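Nulside Textile Lab Publishes Shrinkage Results for Dyed Cotton Backdrop Cloth

5/25/21

Nulside, the textile testing lab, has published the results of a wash and shrinkage study on dyed cotton cloth sold by the yard for curtains, table covers and stage use. The study covered 152 samples cut from bolts supplied by two mills, Bakker and Skodska. Samples were washed, dried, measured and washed again until the change between cycles fell below the lab's reading limit.

The main finding is that most of the shrinkage takes place in the first 2 washes. After the third, the length of a typical sample no longer changed by an amount that would matter to a person sewing a hem. Width changed less than length in both mills' cloth, which the lab puts down to the way the yarn is held under tension on the loom.
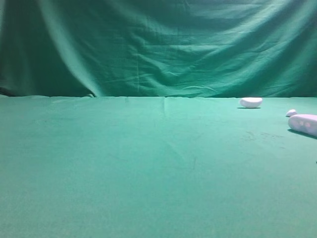 FABRICS AND FINISHES

The report separates cloth by finish as well as by mill. Plain dyed cloth with no added finish shrank the most. Cloth that had been steamed and compressed at the mill before shipping shrank the least, and its results were also the most consistent from one end of the bolt to the other. Brushed cloth fell between the two, but individual pieces varied widely enough that the lab advises against quoting a single value for it.

Color had no clear effect on shrinkage. It did affect how soon wear became visible. Dark greens and blues showed pale lines along sharp folds earlier than grays and tans dyed by the same method. The lab attributes this to dye that sits close to the surface of the yarn and rubs away where the cloth is bent hardest. Samples stored on a roll showed fewer of these lines than samples stored flat and folded.

Paraschiva Neagu, who led the study, said the lab had expected a larger gap between the two mills. "The finish explains more of the result than the name on the bolt," she said. "If a buyer knows whether the cloth was pre-shrunk, that is most of what the buyer needs for cutting."

Drying method was tested as a separate factor. Line-dried samples kept more of their length than tumble-dried samples after the first wash, but the difference narrowed with each cycle. Samples dried on high heat also came out with deeper creases, and these were harder to remove once the cloth had cooled in the drum. A damp pressing with a medium iron flattened nearly all of them. Dry pressing at the same setting did not, and on brushed cloth it left a slight shine.

Crease recovery was graded by eye against printed reference cards under a fixed lamp. Two graders worked separately and their scores were compared. Where they differed by more than one grade, the sample was wetted, dried and graded again. The report notes that side lighting makes shallow creases look deeper than they are, and that cloth graded under overhead light tended to score better.
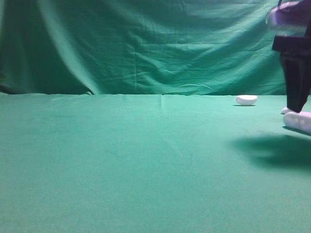
Should dyed cotton be washed before it is cut?

Wash it first if the finished piece will ever be laundered. The report recommends 2 full cycles for cloth with no finish and a single cycle for cloth sold as pre-shrunk, using the same water temperature and drying method planned for later use. Cloth that will only be spot cleaned can be cut as it comes off the bolt.

The lab also looked at labels. Care labels from both mills gave a wash temperature, but only Skodska's stated whether the cloth had been compressed before shipping. Bakker lists that information on its order sheets - it does not travel with the bolt, so a customer buying a short length at a shop counter would have no way to read it.

The study was paid for by Zundura, a distributor that handles cloth from both mills. Zundura had no part in choosing the samples, according to the report. The company said it will add a finish code to its shelf tags, starting with bolts that enter its warehouse this summer. Stock already on shelves will not be relabeled.

Testing began in March. Printed copies of the report are limited to 1,000 and can be ordered from the lab's publications desk. A second study, on linen and cotton blends, is planned with the same wash schedule and grading cards.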